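Benches and drawers: the Prunia workshop gallery

I love a good workbench, and the ones at Prunia are lovely. It's a shared workshop on the Dirnville side of the river, and I've wanted to put a page together on its drawer cabinets since May. They're grey metal with proper wooden tops, and every one I've opened has been full to the brim. Tidy people may want to look away – I think they're glorious!

The butcher-block top first, with the drawer out as far as it goes. Screwdrivers, pliers, grips in red, orange and yellow, all in together.
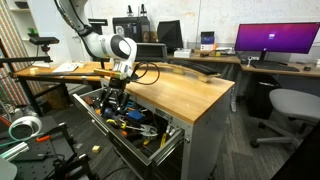
Thick wooden top, grey cabinet, and a drawer of hand tools to rummage in.

Members pay 2 pounds a visit and can use whatever they find. There are around 300 hand tools on the inventory, and my favourites are always the ones with bright handles, as you can spot them in a heap. Blue scissors and orange pliers on a dark ribbed mat, with a cardboard arch taking up most of the bench over them. I like how the arch sits up on its little tan blocks, with those two glossy black strips following the curve.

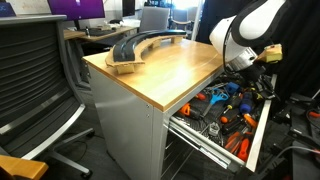
The arch and the cardboard

Cardboard is such a good material for trying out a shape. It's cheap, it's quick to cut, and a torn edge doesn't matter a bit at this stage. The curve here has a black strip along it and a small foot at the near end, and it looks great against the pale wood. The scuffs on the bench top only make me like it more.

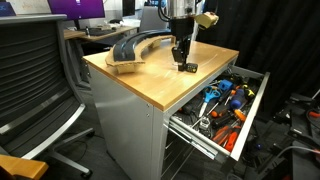

I'm hoping to get over to Diltholm next, where the benches are older and the drawers (so I'm told) stick terribly. Chala has a smaller room with a good wall of clamps, and I'll add that one when I've sorted through my pictures – 195 of them at the last look, and a fair few are just vices.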